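Damero Relaunches Member Website

PRUSTBY – The Damero Association for Interactive Design has opened its redesigned website to members and the public. The new site replaces one that had been in service since the association's early years and was built by Holzer, a web design studio based in Prustby.

Work on the project began in July with a review of the existing pages. Of the 1282 pages held on the old site, 200 were rewritten and carried over. The remainder have been placed in a searchable archive, which members may reach from the foot of any page. 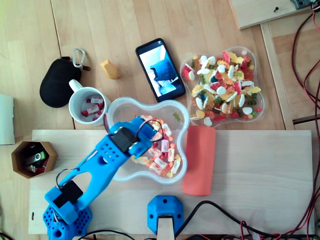 The site adjusts to phones, tablets and desktop screens. Members can now renew, register for events and update a directory listing from a single account page. Entry forms for the association's annual awards, previously sent by mail, may be completed online and saved in draft.

Holzer also moved the site to Brinum, a content management system that allows association staff to publish notices without outside help. Training for 40 staff members and chapter officers was completed before the launch.

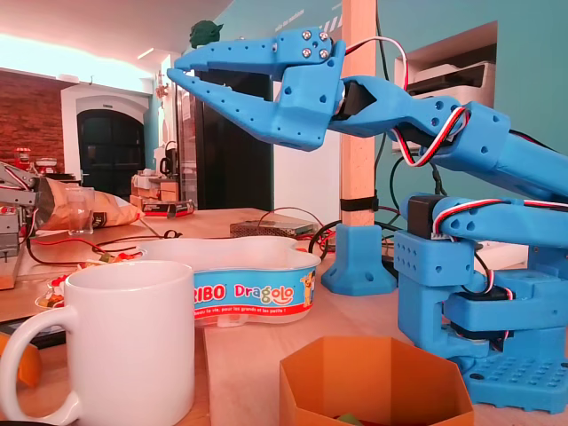 Existing passwords were not transferred. Members are asked to select "Set a new password" the first time they sign in, using the email address on file with the membership office. Those whose address has changed should contact the office before signing in. Help is available by telephone until 5 p.m. 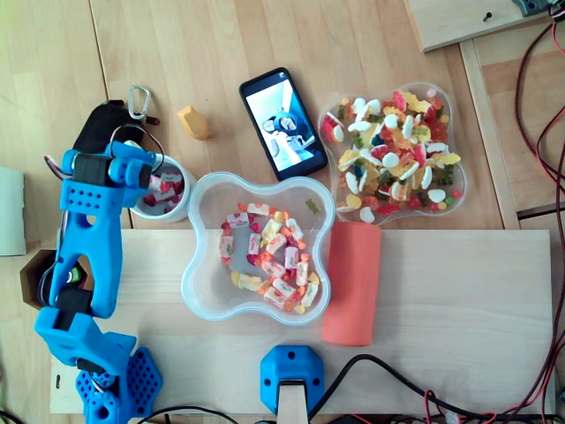 Blue robot arm on a light wooden tabletop.

A second phase will add video recordings of past lectures and a job board open to student members. Chapter pages will keep their current addresses until that work is finished.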